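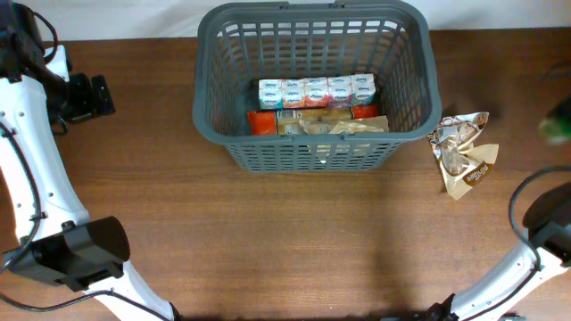
Arbeitsplatz »Einkauf einräumen«: Korb mit Taschentüchern und verpackten Backwaren, links und rechts die beiden Arme.

Lesezeit: 4 Minuten

Zwischenbericht an die Stiftung Lalteden
Vorhaben Endura – Haushaltsnahe Handgriffe mit zwei Roboterarmen
Stand: 6. Januar 2021
Bearbeitung: Bình Phùng, Gaëtan Pichon

1. Worum es in diesem Abschnitt ging

Der Antrag nennt drei Aufgabengruppen: Einräumen, Falten und Abwischen. Im Berichtszeitraum haben wir ausschließlich am Einräumen gearbeitet. Gemeint ist damit das Ablegen kleiner, verpackter Waren in einen Korb, wie es beim Auspacken eines Einkaufs oder beim Zusammenstellen einer Bestellung im Laden vorkommt. Die Stiftung hatte gefragt, ob Maschinen solche Arbeiten heute schon übernehmen können. Für feste, gleichmäßig geformte Packungen lautet die Antwort: mit Einschränkungen ja. Für weiche Verpackungen lautet sie derzeit nein.

2. Durchgeführte Versuche

Es wurden 200 Durchgänge ausgewertet. Ein Durchgang gilt als bestanden, wenn alle vorgesehenen Artikel im Korb liegen, nichts vom Tisch gefallen ist und niemand eingegriffen hat. In 41 Durchgängen musste eine Person eingreifen, diese zählen als nicht bestanden. Bei den übrigen lief die Aufgabe ohne Hilfe zu Ende.

Taschentuchpäckchen machen die geringsten Schwierigkeiten. Sie lassen sich seitlich fassen, geben wenig nach und können nebeneinander hochkant gestellt werden. Auf dem Foto stehen fünf davon in einer Reihe an der hinteren Korbwand. Eine solche Reihe gelingt inzwischen auch dann, wenn der Korb etwas verschoben auf dem Tisch steht. Im Mai war das noch nicht der Fall, damals musste die Position vor jedem Durchgang neu eingemessen werden.

Längliche Snackpackungen werden flach auf den Korbboden gelegt. Auch das funktioniert meistens, allerdings nur, solange davor genug Platz ist. Durchsichtige Brotverpackungen sind deutlich schwieriger. Die Folie spiegelt, und die Bilderkennung legt die Greifpunkte dann häufig neben den Inhalt. Der Greifer fasst in solchen Fällen nur Folie, und die Packung rutscht beim Anheben weg.

Am schlechtesten schneiden zerknitterte Verpackungen ab, etwa die beige-braune rechts neben dem Korb. Ihre Form ist jedes Mal anders, und eine glänzende Oberfläche erschwert die Schätzung der Höhe. Der größte Teil der Eingriffe entfällt auf diese Gruppe. Ungeklärt ist außerdem, woran das System erkennen soll, ob eine Verpackung noch in den Korb oder bereits in den Abfall gehört. Menschen entscheiden das nebenbei. Wir haben dafür bisher keine brauchbare Regel.

3. Zeitbedarf

Die Arme arbeiten weiterhin deutlich langsamer als eine Person. Ein Teil der Verzögerung ist gewollt, weil wir die Geschwindigkeit über dem Korbrand begrenzen. Seit dieser Änderung ist der Korb nicht mehr umgekippt. Für einen Einsatz im Haushalt wäre das Tempo vertretbar, sofern niemand danebensteht und wartet. Für den Ladenbetrieb reicht es nicht. Die Filialleitung von Jumier, die uns zu den Abläufen beraten hat, sieht das ebenso.

4. Mittelverwendung

Aus dem Sachmitteltitel wurden 890 Euro für Verbrauchsmaterial ausgegeben, überwiegend Lebensmittelpackungen, Taschentücher und Ersatzkabel. Die Reparatur eines Gelenkmotors hat Nic Aodha im Rahmen der Gewährleistung übernommen – Kosten sind dadurch nicht entstanden. Personalmittel wurden wie geplant abgerufen.

5. Abweichungen vom Arbeitsplan

Das Falten von Handtüchern sollte in diesem Zeitraum beginnen und wurde verschoben. Wir halten es für sinnvoll, zuerst die weichen Verpackungen in den Griff zu bekommen, da beide Aufgaben dieselbe Schwäche betreffen. Die Verzögerung beträgt 6 Wochen. Eine Verlängerung der Laufzeit beantragen wir deswegen nicht.

6. Nächste Schritte

Gaëtan Pichon erprobt weichere Greiferbacken und eine veränderte Beleuchtung gegen die Spiegelungen. Bình Phùng überarbeitet die Auswertung, damit Fehlgriffe künftig nach Verpackungsart getrennt erfasst werden. Danach wird die Versuchsreihe mit denselben Artikeln wiederholt. Die Protokolle der einzelnen Durchgänge reichen wir auf Wunsch nach.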